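Setting Up a Label Template for Shelf and Bin Labels in a Spreadsheet

Last updated September 25, 2020

This tutorial covers building a bin label set from a stock list, using a spreadsheet and the mail merge feature of any common word processor. It assumes you have a list of storage locations and a laser or inkjet printer that accepts sheet labels. The sample workbook is the one used for the Wilus parts store, which has 372 locations. Smaller lists work the same way.

Before you start

You need the following:

A spreadsheet program that can save CSV files
A word processor with mail merge
Sheet labels, and plain paper for test prints
A ruler marked in millimeters

Do not print on label stock until the test print on plain paper has been checked. A sheet that has been through the printer once should not be fed again, even if most of its labels are unused. Labels can lift from the backing and stick to the rollers.

Step 1. Decide on a location code

A location code has to be readable from arm's length and has to sort correctly as text. The format used here is aisle, bay, shelf, position:

B-04-2-11

The aisle is one letter. Bay and position are always two digits, with a leading zero where needed. Shelf is a single digit, counted from the floor up. Skip the letters I and O in aisle names.

Shelves are counted from the floor because shelves get added at the top more often than at the bottom. If you count from the top, adding a shelf forces you to relabel the whole bay.

Do not put the item name in the code. Codes such as "SCREW-M4" stop working the first time a bin is reused. The item name belongs on a second line, where it can change without touching the code.

Step 2. Build the sheet

Open a new workbook and enter these column headings in row 1:

Aisle, Bay, Shelf, Position, Code, Item, Note

Format the Bay and Position columns as text before typing anything in them. If you format them afterward, leading zeros already dropped will not come back and must be typed again.

In cell E2, enter:

=A2&"-"&B2&"-"&C2&"-"&D2

Fill the formula down to the last row. If you see B-4-2-11 where you expected B-04-2-11, the Bay column is still being treated as a number. Either fix the format and retype the values or wrap the reference:

=A2&"-"&TEXT(B2,"00")&"-"&C2&"-"&TEXT(D2,"00")

The second version is safer when several people edit the sheet.

Step 3. Check for duplicates

In cell H2, enter:

=COUNTIF(E:E,E2)

Fill down. Any value above 1 is a duplicate. Sort by column H, largest first, and correct each one at the source columns. Do not type over the formula in column E. When every row shows 1, delete column H so that it does not end up in the merge.
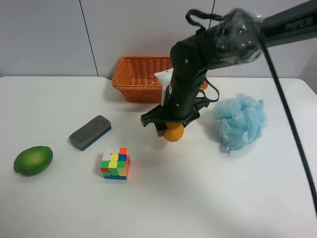 Blank rows cause a separate problem. The formula in column E returns three hyphens for a blank row, and the merge will print a label for it. Delete blank rows completely; clearing their contents is not enough if the formula remains.

Step 4. Export

Save the workbook in its normal format first. Then save a copy as CSV with UTF-8 encoding. Include the revision in the file name, for example Nijs-bins-r41.csv. The revision before it, r40, should be kept until the new labels are on the shelves, so the two lists can be compared if a code goes missing.

Do not open the CSV by double-clicking it. Many spreadsheet programs will read B-04-2-11 correctly but turn a code such as 04-2-11 into a date, and saving the file makes the change permanent. To inspect the contents, use a plain text editor.

Step 5. Set up the label page

In the word processor, start a new label document and choose the product number printed on the label box. If yours is not listed, create a custom size and enter these values from the box or measure them:

Top margin
Side margin
Label height and width
Vertical pitch
Horizontal pitch
Number across and down

Pitch is the distance from the start of one label to the start of the next, gap included. Entering the label height as the vertical pitch is the usual cause of text that drifts farther off with each row.

Insert the Code field on the first line and the Item field on the second. Use a plain sans serif typeface, bold for the code, regular for the item. The code should be at least twice the height of the item text. Set paragraph spacing to zero before and after.

Leave the Note column out of the layout. It is there for people using the list.

Step 6. Test print

Print one page on plain paper with scaling set to 100 percent or "actual size." Fit-to-page settings shrink the output slightly and must be off. Place the printout over a blank label sheet and hold both up to a light.

If everything is off by the same amount, adjust the top or side margin. If the error grows down the page, adjust the vertical pitch. If it grows across the page, adjust the horizontal pitch. Change one value at a time and print again.

Printers vary in where they pick up the sheet. Run three test pages from the tray you will be using and check that they agree. If they do not, use the manual feed slot.

Step 7. Print and apply

Print in aisle order, one aisle per job. A jam then costs only part of an aisle, and the sheets come out in the order you will walk.

Wipe the shelf edge with a dry cloth, then with isopropyl alcohol, and let it dry. Apply the label from one end and press along its length. On powder-coated shelving with a rough finish, paper labels tend to lift at the corners. Use a slide-in label holder there.

Changing labels later

Keep one master sheet. In the Wilus store the master is reviewed every March and anything handwritten on the shelves is entered then.

To reprint a few labels, add a column named Print, enter Y in the rows you need, and set the merge filter to Print equals Y. Clear the column afterward.

Troubleshooting

Every label on the page is the same: the Next Record field is missing from the second label onward. Use the "update labels" command.

Item names are cut off: shorten them in the sheet. Reducing the font size for one long name makes the set uneven.

Accented characters print as symbols: the CSV was not saved as UTF-8. Export it again and reconnect the data source.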